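Harkis releases new version of its grasp planning software

Update changes how robot arms choose and place objects from mixed containers

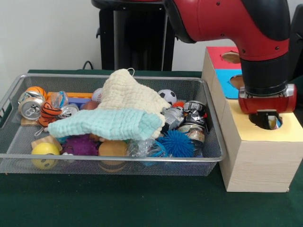
A robot arm at work over a stepped wooden box with coloured faces, beside a wire-mesh basket of mixed toys and household items.

The robotics software group at the Harkis Institute in Drolancombe has released a new version of Runville, its planning package for robot arms that pick objects out of crowded containers. The release has been available to partner laboratories since January and may now be downloaded by any registered user.

Runville sits between the camera software, which reports what is in view, and the controller, which moves the joints of the arm. Earlier versions planned each grasp on its own and handed over to a separate program once the object had been lifted. In the new version the two stages are planned together, so that the way an object is held takes account of where it has to go.

"A grasp that is perfectly good for lifting may be a poor one for putting something through a hole," said Augustina Korletey, who leads the group. "The fingers may be in the way, or the object may be turned so that it will not fit. Under the old arrangement the arm would often have to set the object down and begin again."

The group tested the software on a set of 36 objects, chosen to include soft, hard, round and shiny items. Cloths and clear plastic bags were among those that had given the most trouble in the past. Cloths change shape when touched and may cover other things, and clear plastic is difficult for depth cameras to measure. The planner now keeps several possible outlines for such items and chooses a grasp that would be acceptable for most of them.

Each version was given 421 attempts at picking an object and placing it in an opening. According to the group's test report, the number of attempts in which the arm had to stop and plan afresh fell from 194 to nearly 100. The report also lists the failures that remain, most of which involved objects lying against the wall of a container, where there was little space for the fingers.

Changes have also been made to the tools supplied with the package. Users may now replay a recorded run and see which grasps were considered at each step, together with the score given to each. Ottar Sjögren, who maintains the replay tool, said that it had been written at the request of partner laboratories.

"People wished to know why the arm had gone for one object and left its neighbour," he said. "Until now they had to read through the log files, and these are long."

Settings files from the previous version will need to be converted before use. A conversion script is included, but users who have written their own scoring rules are advised to check them by hand, as the order in which rules are applied has changed.

The work was carried out jointly with the engineering firm Juška, which supplied the collision checking library. The previous version of Runville will continue to receive corrections while laboratories make the change. The test report and installation notes are available from the group's pages on the Institute website.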